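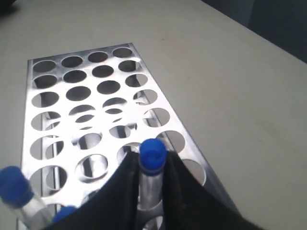
Blue caps and bright steel: a test tube rack on the bench at Himus.

There is a particular pleasure in a good rack, and anyone who has spent a winter in a lab will tell you so, usually at some length. The old one at Himus was plastic, and it had gone yellow and a little crooked, the way a garden chair does. Its replacement is stainless steel, with rows of round holes and a second shelf underneath to keep the tubes from wandering.

I went in on a Thursday and stayed far longer than I meant to. Almost 77 tubes go through the little room on a busy morning, all of them needing a place to stand, and I found the whole business as soothing as putting away the good glasses after a party - the cap, the hole, the next one. At noon the kettle went on next door, and we talked about shelves.

More from this section
A drawer for everything at Zonier
The glass cupboards of Vasseur
Labels, lids and string

Contact Podivon Magazine | © Podivon | Back to top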